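Review: the Stalladard passport and health card wallet
Reviewed by Ramiro Lozano, 17/12/2019 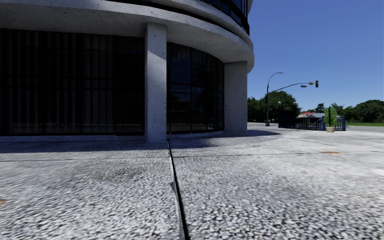

Why I wanted one

Anyone who has stood at a border desk with a folded vaccination card in one hand and a visa letter in the other knows the feeling. I cover public health meetings for a small newsletter, and for years my papers lived in a sandwich bag. It worked until the bag split in a taxi and my yellow fever card went under the seat. So I bought the Stalladard, and I'm so glad I did!

What you get

It's a zip-up wallet that opens like a book. The passport slides in on the left, and on the right there's a clear sleeve sized for the yellow card, so an officer can read it without you pulling it out. Behind that are two deeper pockets for letters, and a pen loop (a real one, tight enough to hold a cheap ballpoint). The zip is chunky and runs all the way around without snagging.

How it held up

I've carried it since February. It has been through a week of ministry briefings, one soaked backpack and a very long night on an airport floor. The corners are scuffed but the stitching is fine, and my papers stayed dry through the backpack business, which I did not expect from something with no waterproof claim on the label. At the health desk on my last trip I flipped it open, the officer read the card through the sleeve and waved me on. Lovely.

Compared with the others

I borrowed a Flinden from a colleague for a few days. It's slimmer and nicer in a jacket pocket, but the card has to be folded again to fit, and mine is already coming apart at the crease. The Postisus has more room than I'd ever need - you could get a paperback in there - and it feels heavy by lunchtime.

Small complaints

The clear sleeve picks up glare under strip lights, so now and then you have to tilt it. I'd also love a brighter lining, as black on black makes a boarding pass stub hard to find. And the wrist strap is short. I took mine off and haven't missed it.

Would I buy it again? Yes, and I've already ordered a second one for my sister, in green.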